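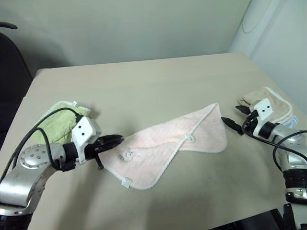 Pink towel, left gripper on the edge

Two-arm towel folder loses the corner

Posted by tablesaw_nina, February 3, 2025

I'm building a two-arm towel folder in our shared workshop. The arms run Sakora control software. They pick up an edge fine most of the time, but when the towel is lying diagonally the script goes for the wrong corner and I get a twisted bundle. Out of 30 tries last night, 16 ended that way. Plain dishcloths are no trouble. These towels have a white edge and a hanging loop, and I suspect the loop is being read as a corner. Has anyone dealt with this? 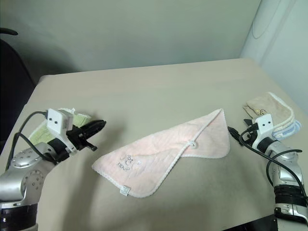
Same towel, neither gripper holding it

Santino Insaurralde

It could well be the loop. I had the same problem on my Montes build -- the corner finder likes anything small and bright. Mask out blobs below a certain size before you look for corners. Also, your pink towel is partly folded over itself in the second photo, so the trim runs across the middle and looks like an outside edge. Do a flattening pass first: grab one point, lift, drag toward the front of the table, let go, look again. I allow 6 passes and then stop and ask for help.

gluepot

Just buy thinner towels.

R. Dacey

I'd check the cables too. Both arms have a loop of black cable near the gripper, and on mine a loop like that snagged on the cloth and moved it after the camera had already picked a corner. Tie it back to the forearm, but leave slack for the wrist to turn.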